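Urnside Tennis Center
Court Resurfacing and Junior Access Project
Interim progress report to the Sequeira Fund

Prepared by: Mafalda Abreu, project lead
Report date: 2020-09-26

Status summary

Surface work on the lower bank of courts is complete. Surface work on the upper bank is in progress and behind schedule. The junior access program restarted on the finished courts and is running to a reduced timetable. Spending is within the approved budget. One change to the approved scope is requested and is set out under Changes Requested.

Work completed

The old acrylic coating on the lower bank was ground back to the asphalt. Cracks wider than a pencil were routed, cleaned and filled. Narrower cracks were filled without routing. Low spots were found by flooding each court and marking any water still standing after 60 minutes. Marked areas were patched and the flood test was repeated. All lower bank courts passed on the second test except court 4, which needed a third patch at the northeast corner behind the baseline. It has since passed.

The new coating is Ganel medium pace, applied as two resurfacer coats and two color coats. The contractor, Vosurus, laid the coats by squeegee in alternating directions. The first color coat on court 3 showed ridges along the service line and was sanded before the second coat went down. Lines were taped and painted by hand. Singles and doubles lines were measured against the plan after painting and no line was out of tolerance.

New net posts were set in fresh footings. The old sleeves could not be reused; they had rusted through below grade and the posts leaned inward under net tension. Center strap anchors were moved to match.

Work in progress

The upper bank was stripped on schedule. Coating was then held for two reasons. The first is drainage: the channel along the north fence was found to be blocked with roots and has to be dug out before any resurfacer is laid. The second is temperature. The coating maker does not allow application when the surface is cold overnight, and the remaining window this fall is short. If the channel is not clear in time, the upper bank will be left patched but uncoated over the winter and the coating will be laid in March. The asphalt can be left in this state without harm provided leaves are kept off it.

Ball and surface checks

Bounce height was checked on the finished courts by dropping new balls onto the surface from a fixed height at the baseline, the service line and the net. Readings are more even across each court than they were on the old surface. The largest change is in the area just inside the baseline, where the old coating had worn smooth and the ball kept low. Coaches report that topspin shots now come up higher than players expect and that several of the older juniors have moved their return position back. Some adult members consider the courts slow. No change to the sand content is proposed. New coating of this type usually speeds up with use, and a second set of readings will be taken before a view is formed.

Junior access program

The program offers 70 places. Registration reopened when the lower bank was released for play, and 28 places are filled at the time of this report. The shortfall comes mainly from the reduced timetable, as the late afternoon sessions depend on the upper bank. Families on the list for those sessions have been told they will keep their place. Loan rackets are available in all junior sizes. The red and orange stage groups use low-compression balls and portable nets on the side courts. The green stage group plays full court.

Coaching plans were rewritten over the summer. Each block now opens with serve and return, which had been left to the end of the session and was often cut short. Match play is recorded on a simple card showing first serve in or out, point won or lost, and whether the point ended on an error or a winner. The cards are useful, though completion is poor in the younger groups and a coach has to fill in most of them.
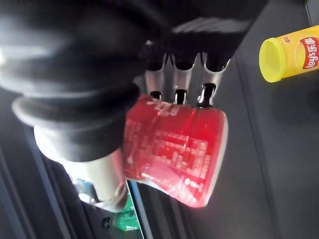
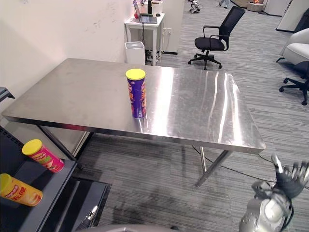
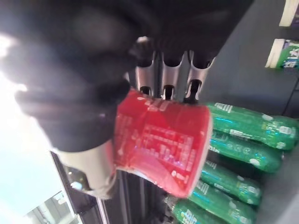

Budget

Spending on the lower bank closed under the approved line, the saving being in line painting and fence repair. The net post footings went over, for the reason given above. The two amounts nearly cancel. The contractor has been paid for all lower bank work except the retention, which is due after the first winter inspection. No payment has been made for coating on the upper bank. Materials for it have been delivered and are stored indoors, sealed, at a temperature the maker allows.

Risks

Drainage channel. The length of the blockage is not yet known. Digging started at the west end, where access is easiest. If roots have broken the channel wall, sections will need to be replaced at extra cost.

Weather. Covered under Work in Progress.

Coach availability. One of the two lead coaches is on leave until the winter block. Cover is in place for the green stage group but not for the orange group, which is being combined with red in the meantime.

Changes requested

Approval is requested to move the unspent part of the fence repair line to drainage. The fence on the south side was in better condition than the survey stated and needs only new ties. No increase in the total grant is requested.

Next period

Clear the channel and flood test the upper bank. Confirm with Vosurus whether coating goes ahead this fall. Repeat the bounce readings on the lower bank. Open registration for the winter block. The next report will include the full set of bounce readings by court and position, along with attendance for each junior stage.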